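The Red Box on the Table
Reading time: 3 min
Print this page | E-mail this page
13 shares | 5 comments

Most homes have a table where small things end up. Packets come out of bags and stay there. A cable is put down for a minute and is still there in June. The pictures on this page are of one such table, a brown wooden one, and of the red box that stands on it.

The box is the kind that once held a gift and was kept because it was too good to throw out. It is low and open, and long enough to take a row of small things side by side. Boxes like it do a lot of work in a house. They go in a drawer, on a shelf or under a bed, and they hold whatever is too small to have a place of its own.

The gallery is part of a set on household sorting that we have been adding to for some time. Earlier pages covered the hall cupboard at Brandulell and the sewing drawers at Trotis. Those pages had a good deal of text and drew a few complaints about it, so the notes on this one are shorter. Click back through the set if you want the longer version, with the measurements.

On the table

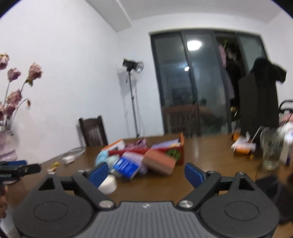
In the box and out of it

The red box has orange edges and a white flap at the left. A crumpled purple item and a flat lavender packet are inside, with something green and leafy over the front right. Several more packages lie on the table in front, and the one that stands out is bright blue. A white power adapter and a coiled cable are over on the left.

Cables are a separate job. At Lūse we put every cable in the house on the floor and found 30 of them, and 5 fitted nothing we owned. They had been mixed in with pens, tape and batteries for years. After that we kept cables out of the small boxes altogether. A coil held with a twist tie takes up very little room in a drawer, and a paper label on the plug end saves trying it in one thing after another.

Soft things and flat things go together well in a box of this shape. The flat ones stand on edge against the side and the soft ones fill what is left. Hard blocks are better at one end, where they do not push everything else up over the rim. If a packet will not stand on its edge, lay it on the bottom and forget about it until the box is next turned out.

Color helps more than we thought it would. In a box of pale things, one dark item is found at once, and the pale ones take longer. We did not sort by color at Trotis and would probably do it now – at least for the small packets, which all feel the same in the hand.

A closer look at the row
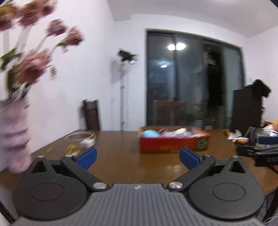
Majdi Tannous
Household pages editor

Blurred gold lettering runs along the long front side of the box, with a green leaf-like shape near the right corner. Light blue is at the left end, then dark magenta, pale lavender and a cream-white egg shape that rises above the rim. The last pale yellow piece is close to the right end.

A box with things showing over the rim can still be used, but it cannot be stacked. We kept two kinds at Brandulell for this reason – open ones for the table and lidded ones for the shelf – and moved things from one to the other about as often as we dusted.

Readers have asked where the drawer dividers on the Trotis page came from. They were made by Dritach and were bought secondhand, and we do not know whether the same size is still sold. Strips of stiff card cut to the depth of the drawer do the same job.

The next page in the set will be on kitchen string, paper bags and jar lids.

246 views
Print this page | E-mail this page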